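September, morning session, acoustics bench

Second pass on the short corridor. Yesterday's decay figures for the 500 Hz band did not repeat, so I went back to the raw traces before touching anything else. Two of the source positions had been swapped in the log. Corrected, and the spread drops to something I can live with.

Settings as left: sweep length 29 s, source height 161 cm, receiver height 103 cm. Level at the source 90 dB, checked before and after. No drift. The Musau preamp hums on channel 2 if the lid is closed, so leave the lid open until the new gasket comes.

Absorption values for the floor are from the Flornurska table, carpet on solid base, no underlay. Gonzalo thinks these are too high below 250 Hz. I ran it both ways. The difference is small at mid band and obvious at 125 Hz, where the table value shortens the decay more than the measurement supports. Keeping Gonzalo's lower set for now, marked G in the sheet.
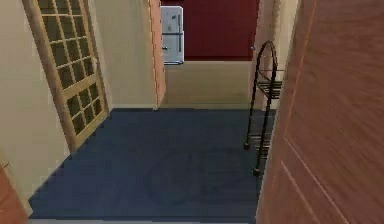 Room model, blue carpet, glazed door open.

The open door is the weak point in the calculation. Treated as a flat reflector it gives a strong early arrival at the receiver that is not in the measured response. Splitting it into glass and wood with separate scattering values brought the early part closer. The Itov solver takes the split without complaint. The Yalçınkaya one merges coplanar faces on import and has to be told not to (flag in the geometry tab, resets on every load).

To do:
Rerun 125 Hz with the door closed.
Ask Gonzalo Olmedo where his low-frequency set comes from and get the reference into the sheet.
Relabel source positions on the floor plan, A to D, same order as the log.
Back up the traces before clearing the recorder. Card is nearly full.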